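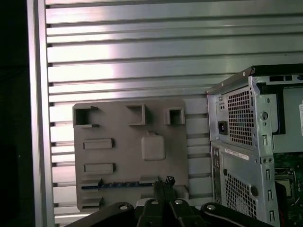 A gripper at the grey fixture plate, with the old desktop it is meant to work on alongside.

The pitch from Skarkov is simple enough. Collect enough examples of a robot handling the insides of a computer, feed them to a learning system, and the machine will pick up the job much as an apprentice would. I spent a day at the firm's Morkenen workshop and came away less sure.

Each example is one attempt, recorded from start to finish. A person steers the arm, the cameras run, and the attempt is kept or thrown out. The target for the first set, called Calloway, is 1,000.

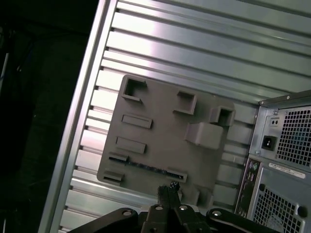
On a good day the team keeps 50. Small parts are slow going, and an operator who rushes teaches the system to rush. What bothers me more is the sameness. The plate stays put, the light stays put, and so does the computer. Real scrap arrives dented, dusty and missing screws.

Skarkov says variety will come in October, with 8 more machines. I asked whether that was enough. "It's a start," I was told, and I wrote it down without much comfort.

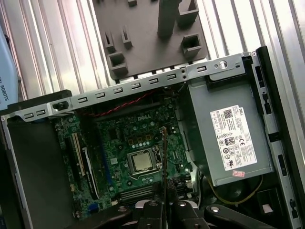
Then there is the question of what gets thrown away. Two operators disagreed in front of me over a fumbled grasp — one called it useless, the other wanted it kept as a lesson in recovery. There was no written rule to settle it.
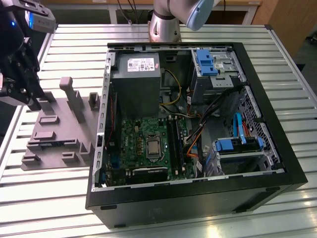 Aris, a rival outfit, claims to need far fewer examples. It wouldn't let me watch. Skarkov did, which counts for something, but I have yet to see either firm's system try a computer it hasn't met before.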